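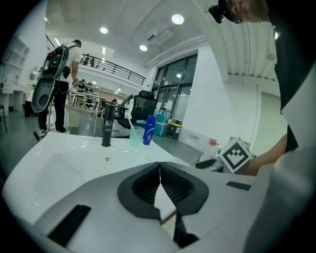

Sink, Larville building, May 28, 2026

Progress report to the Plorneck Fund: Layout restoration and rolling stock catalog

Work covered by this report began in April, when the first payment arrived. The grant pays for two things: getting the O gauge display layout at Larville running again, and a written catalog of the postwar operating cars in the Herkard collection.

Track and wiring
The outer loop has been relaid and runs in both directions. We replaced 172 feet of tubular rail and kept the old ties where they were sound. The inner loop is down but not wired. Two of the remote switches on that side still throw by themselves when a train crosses the insulated rail -- we think the fault is in the controllers, and new ones are on order from Väisänen. The large transformer was opened, cleaned and given new rollers and a new cord. It holds voltage under a load of two trains.

The bridge approach on the north side was too steep for anything longer than five cars. It has been rebuilt with a longer ramp, which cost us the space set aside for the cattle pen. The pen will go next to the freight station.

Rolling stock
The collection came to us as 405 pieces, counting cars, engines and accessories. The catalog so far covers the milk cars, the log and coal dump cars and most of the searchlight cars. Each entry gives the number, body color, truck type, coupler type, condition and any parts known to be replacements. Boxes and inserts are listed separately.

Of the operating cars tested, 11 did not work. Most needed only a cleaned plunger or a resoldered lead to the sliding shoe. Three have burned coils and are set aside until we decide whether to rewind them or leave them as shelf pieces.

Spending
Track and electrical parts are within budget. Storage shelving ran over because the first set was too shallow for the passenger cars and could not be returned. We have moved the difference from the printing line and do not need more money for it now.

Next period
Wire the inner loop and replace the switch controllers.
Finish the searchlight cars and start on the cabooses.
Photograph the cataloged cars against a plain background.
Get a second quote for printing.

We would like to move the flatcars with loads to the final period. Many of the loads are reproductions, and sorting them out is slower than we planned for. Please let us know if this change needs a written amendment.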